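How many cable demos before I start training?
Posted by Skateo, 15th July

I'm teaching a simulated arm to work with a thin blue cable next to a long fixture, and I'm loving it! I've got 249 demos so far – all driven by hand.
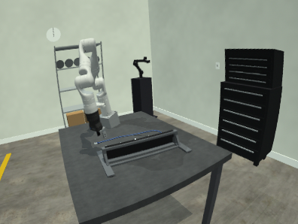
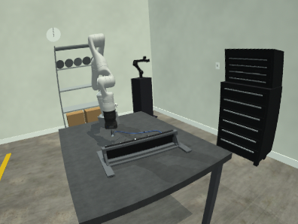 The cable starts in nearly the same spot every run. Should I carry on to 1,000 or train now?

Furell
Train now! Hold back 20 runs for testing and see where it struggles. I stopped at 339 on my own cable job and the last hundred taught it very little, they were all so alike. Shift the start position and the bend of the cable between runs – and keep the runs where you fumble and recover, they're gold.

Ambrose
More is better imo. I'd go for the 1,000.

Fundidel
Agree with Furell. Check your grip timings match between sessions too, mine had drifted since January.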